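Cuaderno del taller de desmontaje – Skanmont, nave de Teltlow
6 dic 2019

Retomo lo que dejé a medias ayer. Caroline Temba vino a primera hora con la hoja de entradas y hay 866 torres apiladas para esta campaña, casi todas de oficinas que renuevan de golpe. De esas, 129 ya están abiertas y clasificadas. O sea, que queda tela.

Lo primero, el reparto de turnos. Desde que la célula hace parte del trabajo repetitivo, los de la mesa larga ya no pasan la mañana entera dándole al destornillador, y se nota en las muñecas (en las mías por lo menos, que ya no llego a casa con la venda puesta). A cambio pasamos mucho más rato preparando: quitar tapas, orientar las cajas, mirar qué modelo es, apuntar lo raro. Es otro cansancio, más de cabeza. A Mutiso le gusta; a mí según el día – hoy bien.

Lo que sigue sin estar resuelto es quién decide cuando el brazo se para. Ahora mismo salta el aviso en Jelix, el que está más cerca se acerca, mira y le da a continuar o saca la pieza a mano. Cada uno lo hace a su manera y luego el registro no hay quien lo entienda. Caroline propone que durante 30 minutos seguidos haya una sola persona con los avisos y que después rote. Me parece buena idea, aunque habrá que ver qué pasa a la hora del bocadillo, que ahí nos quedamos tres gatos.

Otra cosa que salió en la charla: la gente nueva entra ya sin haber desmontado nunca una torre a mano. Yo creo que eso es un error. He pedido que cada persona nueva haga 12 completas en la mesa larga antes de tocar la célula. Mutiso dice que son demasiadas, ya lo discutiremos.

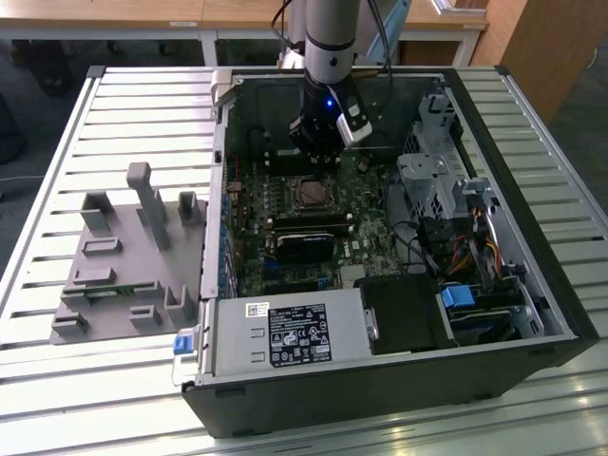 Los cables son mi cruz desde el primer día. En la mesa larga los apartas con el dorso de la mano sin pensarlo, y solo cuando tienes que explicárselo a una máquina te das cuenta de cuánto hacías sin pensar. En esta Dell, tumbada y sin la tapa lateral, el mazo naranja, amarillo, rojo y negro baja en bucle hacia la placa, pegado a la jaula de discos. Quiero que en preparación se recoja eso siempre igual, con una brida floja hacia el lado de la jaula, y que se apunte en la ficha si se ha hecho. Del útil gris no toco nada de momento, las ranuras me sirven como están.

Pendiente:
– pasar a limpio la ficha de preparación y colgarla en la mesa larga
– preguntar a Caroline si el rato de avisos cuenta como puesto aparte
– pedir bridas, que quedan cuatro
– hablar con Mutiso de lo de las 12 torres, con café delante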